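Claloda Home Help
Household > Floors and cleaning

Grout lines going dark again one week after cleaning

Posted by Thanakorn Chareonsuk

Good evening to all. I hope I put this in the correct section, please move it if not.

We live since May in a flat with light ceramic tiles in the living room and the hall. When we received the keys, the grout between the tiles was a clean pale grey. Now it is dark in the places where we walk most, from the hall door to the balcony, and it makes the whole floor look dirty even when the tiles are clean.

I vacuum every second day and I mop on Thursday with warm water and Rillach floor liquid. I put the quantity that is written on the cap, perhaps a little more.
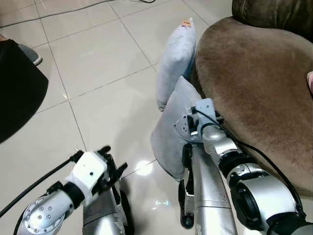

Two weeks ago I went on my knees with a small brush and bicarbonate of soda and I cleaned the lines one by one, which took me the full afternoon. The result was very good. But after one week the lines near the balcony were dark again, and now they are almost the same as before. My wife says I should stop and buy a rug.

My questions are these. Is the grout damaged, or do I mop in a wrong way? Does it help to put a sealer, and can I do it myself without experience? I asked a shop for the price of a professional cleaning with sealing and they told me 880 for the two rooms, and this is too much for us at the moment. I have also seen that vinegar is recommended on many pages, but others write that it is bad. I would like to know who is right before I try it.

Thank you for reading, and sorry for my long message.

Holroyd
Posted at 9.40 pm

Steam mop. Had the same thing in our kitchen, bought a steam mop, job done. Don't bother with the brush.

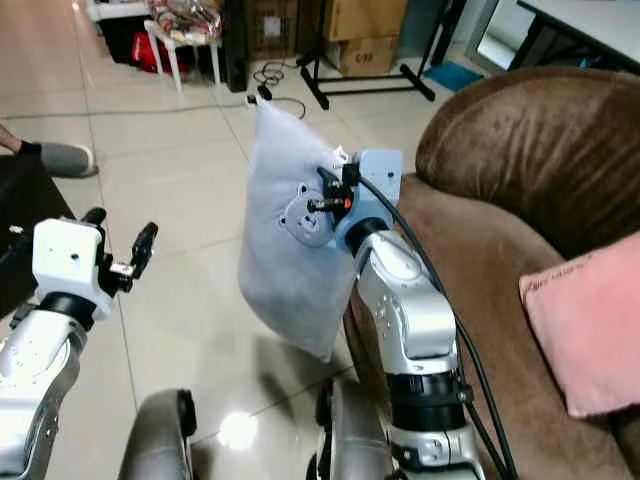

Also agree with your wife about the rug. Get a washable one, the thick ones hold too much dust and you will only be cleaning that instead.

Istus
Edited once for spelling

Dear Thanakorn, English is also not my first language, so I will try to be clear. I cleaned holiday flats for 12 years and most of them had tiles like you describe. I do not think your grout is damaged. When it comes clean with a brush, the colour is only on the surface or a little below it. Damaged grout becomes powder or falls out in small pieces, and you would find it in the vacuum.

When dark lines come back in one week, I look first at the floor liquid. If you use too much and do not rinse, a thin film stays on the floor. On the tile you can wipe it off, but the grout is lower and rougher, and the dirty water runs there and dries. Then the film is sticky and takes the dust from your socks. You wrote "perhaps a little more" than the cap says. I would use half of the cap for a month and see.

How I would do it:

Vacuum first, with the hard floor head, and go along the lines and also across them.

Take two buckets. One has the water with a little liquid, the other has only clean water for rinsing the mop. Change the clean water when it looks grey, in my case this was after each room.

Mop a small part of the floor, then go over the same part with clean water, and then dry it with an old towel. You can push the towel with your foot. I know it sounds like too much work, but the drying is what takes the dirty water out of the lines.

For the lines which are dark now, do your bicarbonate again, because you saw that it works. Make it like a paste, leave it 10 minutes, brush softly and rinse two times. If you rinse only one time there is a white powder the next day. Do not use a metal brush.

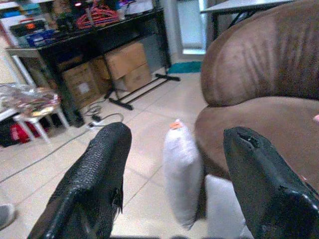
Thanakorn wrote back that he had been using one bucket for both rooms and had never rinsed, and asked if the same water could be the reason that the balcony side is the worst. Yes, I think so, if you start in the hall and finish at the balcony. At the end of the work your water is at its dirtiest and you leave it there. Also people bring dust in from outside by that door. Put a mat and shake it often.

About vinegar: please leave it. The tile itself usually does not mind, but cement grout is slowly eaten by acid, and after many times it becomes rough and holds even more dirt. One time will not destroy your floor, so do not worry if you tried already. I also do not agree fully with the steam mop above. It cleans well, but if it is used every week on grout without sealer, some makers advise against it. Ask first what grout you have.
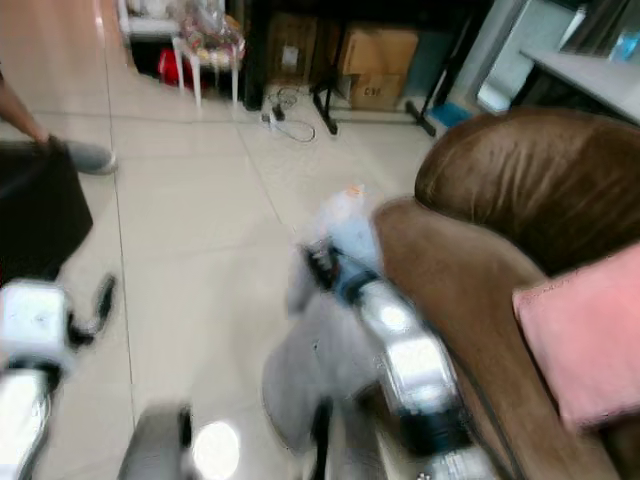
Istus
second part of the answer, 7.15 am

I forgot the sealer yesterday. Yes, you can do it yourself. For cement grout you buy a penetrating sealer, the kind that goes inside and does not make a shine. The floor must be very clean and fully dry, so wait at least one day after the last washing and open the windows. Put it on the lines with a small brush and wipe what goes on the tile after 5 minutes, or the time which is on the bottle, because they are different. If you leave it on the tile it makes marks that are difficult to remove.

Try it first in a corner behind a door. To know if you need it at all, put some drops of water on a clean line. When the grout becomes dark quickly, it drinks the water and a sealer will help. When the drops stay on top, somebody sealed it before you and you can save your money.

Please do the two buckets for some weeks before you seal. If you close the dirt under the sealer, it stays there.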